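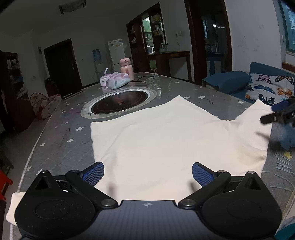
I need to replace my laptop and I'm stuck between repairing the old one and buying something used. It's an Ultix 14 with a battery that gives me 47 minutes if I keep the screen dim. I do most of my work at the long table in the living room, and right now there's a big cream garment spread across it with what looks like a sleeve going off to one side, so the laptop is on my knees and I can't reach the outlet. That's how I noticed how bad the battery has become. The shop in Clemmont quoted me $133 for a new battery, fitted. The laptop is old enough that I'm not sure it deserves it. I write documents, keep a few spreadsheets, and have too many browser tabs open. No games, no video editing. 8 GB of memory, and it's soldered so I can't add any. What would you do?

Remedios Cantero
Posted 6 November 2021

tabkeeper
Re: Battery or replace?

Replace the battery. If the machine does what you need when it's plugged in, then the battery is the only thing wrong with it. You won't find a decent used laptop for $133, and whatever you find will have a used battery in it too.

Check the charge cycle count first if you can. There's a battery report command in Windows. Open a command prompt, type powercfg /batteryreport, and it saves a file you can open in the browser. Look at design capacity and full charge capacity.

oldhinge
Re: Battery or replace?

I disagree. 8 GB soldered is the problem here. She says she has too many tabs open. That's going to get worse every year, and then she's out the price of the battery and still shopping.

I'd put the money toward a refurbished business laptop with 16 GB. They come off lease and they're built better than anything in the store at the same price. You can usually open the bottom and change the battery yourself with one screwdriver.

Remedios Cantero
Re: Battery or replace?

I ran the report. Full charge capacity is 19 percent of design capacity. The cycle count line just has a dash in it. Is 19 as bad as it sounds?

tabkeeper
Re: Battery or replace?

Yes, it's worn out. The dash is normal on some models, the battery doesn't report the count.

Is the bottom of the case flat? Does the trackpad click the way it used to? If the battery is swelling it pushes up on the trackpad from underneath. If you see any of that, stop charging it and get it out of there before you decide anything else.

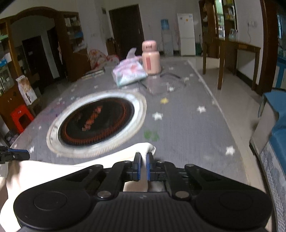

Remedios Cantero
Re: Battery or replace?

Case is flat and it doesn't rock when I set it down. The trackpad clicks fine. The left hinge is a little stiff but it's been that way since I bought it.

I called the shop again and asked what battery they would use. They said a Szabo, which is not the original brand. The original would have to be ordered and they couldn't tell me when it would get here. Does anyone have experience with Szabo?

mk_edalberg
Re: Battery or replace?

I put a Szabo in my Ultix in May. No trouble so far. I get 6 hours with the brightness at half, a bit less on video calls. The charge indicator was off for the first few days and jumped from 30 percent to 12 once. After I ran it down and charged it all the way a couple of times it settled.

I'm in Edalberg and did it myself. The bottom cover has two screws that are longer than the rest, so keep track of where they came from. The clips along the front edge are tight.

oldhinge
Re: Battery or replace?

A few months isn't much of a test. I've had third-party batteries that were great until the first year was up and then fell off a cliff. Not that brand, but still.

Also, stiff hinge. Watch that. On the thinner models a stiff hinge pulls the screws out of the plastic over time. It's one more thing on a laptop that's already short on memory.

tabkeeper
Re: Battery or replace?

She didn't ask about the hinge. It's been stiff from the start and it's still holding.

On memory, open Task Manager in the middle of a normal day with all your usual stuff running and look at the Performance tab. If memory is sitting at 95 percent, then oldhinge has a point. If it's at 70, forget it and fix the battery.

Remedios Cantero
Re: Battery or replace?

Between 74 and 81 percent this afternoon. That was with the spreadsheets, email and all the tabs. It doesn't feel slow to me, for what that's worth.

oldhinge
Re: Battery or replace?

That's better than I expected. I'd still rather have 16, but I can't tell you that you need it. If you go with the battery, ask the shop what the warranty is and get it written on the receipt. Some places only cover the labor.

pdxcable
Re: Battery or replace?

Third option: buy a longer power cord and leave everything alone. If you always work at the same table you don't need a battery. I ran a laptop like that for two years.

tabkeeper
Re: Battery or replace?

I wouldn't leave a battery that far gone in there and plugged in all day. Take it out if you're going to do that, and check that the laptop will even start without one. Some won't.

Remedios Cantero
Re: Battery or replace?

I do carry it to work sometimes, so the long cord wouldn't solve it. I'm going with the new battery. The shop says one year on the part and the labor, and they'll write it on the receipt. I'm backing up my documents to an external drive tonight and dropping it off tomorrow. They said to bring the charger too.

mk_edalberg
Re: Battery or replace?

Good price for having it done for you. Ask them to look at that hinge while the cover is off, it only takes a minute to snug the screws.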